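Como nasce um pano de mesa

Passa a mão por uma toalha de mesa grossa. Sentes uns risquinhos? São os fios. Um pano tecido é feito de muitos fios cruzados, e hoje vamos ver como eles se seguram uns aos outros sem cola nenhuma.

Os fios da teia e os fios da trama

Para tecer são precisos 2 grupos de fios. O primeiro chama-se teia (também se diz urdidura). São fios compridos, esticados no tear, uns ao lado dos outros. Ficam quietos à espera. O segundo grupo chama-se trama. O fio da trama anda de um lado para o outro: passa por cima de um fio da teia, por baixo do seguinte, outra vez por cima, outra vez por baixo. Quando chega à ponta, dá a volta e regressa, mas agora faz ao contrário — onde passou por cima, passa por baixo.

A tecedeira Pei-shan Lau tem um tear na oficina Rukico. Para um pano de mesa, ela prepara quase 148 fios de teia, dos mais grossos. Só essa preparação leva-lhe uma manhã inteira.

Se usarmos fios com grossuras diferentes, o pano fica com riscas em relevo ou com quadradinhos. Se misturarmos fios de outra cor, aparecem linhas finas no meio do tecido. Um pano cor de creme pode ter fios rosados e bege, tão clarinhos que só se notam de perto.

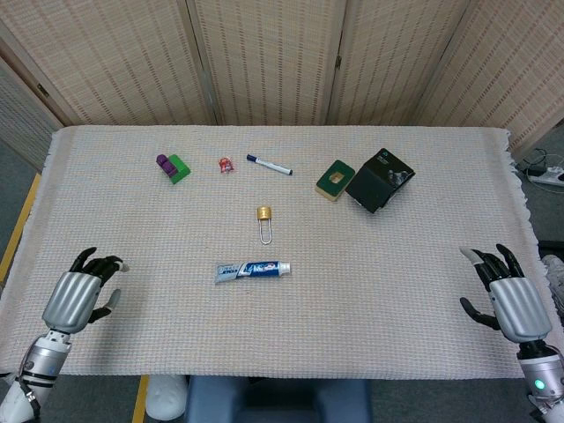

E as franjas? Quando o pano está pronto, a tecedeira corta os fios da teia para o soltar do tear. Nas duas pontas sobra sempre um bocado de fio que não foi tecido. Podemos dobrar essa parte e cosê-la, e fica uma bainha. Ou podemos deixá-la pendurada, e fica uma franja. Algumas pessoas dão nós na franja para o tecido não se desfazer.

Não é só com fio que se tece

A mesma ideia serve para palha, junco, vime ou tiras de papel. Com esses materiais fazem-se cestos, tapetes, assentos de cadeira e até biombos. Um biombo é uma parede leve, feita de painéis ligados por dobradiças. Abre-se para dividir uma sala e fecha-se para arrumar.

Experimenta em casa

Precisas de cartão, lã, tesoura e fita-cola. Pede ajuda a um adulto para cortar.

Faz cortes pequenos em dois lados opostos do cartão, à mesma distância uns dos outros. Enrola a lã de um lado ao outro, presa nos cortes: é a tua teia. Cola a ponta atrás. Depois pega noutra lã e passa-a por cima e por baixo, fio a fio. No fim de cada carreira, empurra-a com um garfo para ficar bem junta.

Não puxes demasiado quando dás a volta, senão o pano fica estreito no meio, como uma cintura. Se isso acontecer, desmancha as últimas carreiras e continua com a lã mais folgada.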